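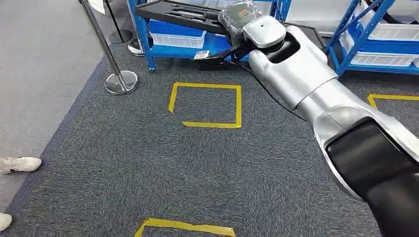 The humidity log for the Bunbridge storeroom now covers 138 days, starting in August. The sensor reads every 600 seconds and sits at shelf height, away from the door. Relative humidity stayed above 40 percent for most of the period, which is too high for open paper packets of seed. Clear plastic with a small printed label, yellow and black in this case, is easier to find on a cluttered shelf, but it holds in whatever moisture the seed had when it was packed. I now dry everything before sealing.

Verena Aigner asked for the raw readings. The first 2000 rows are clean. After that there is a gap from a dead battery, and I have left it blank.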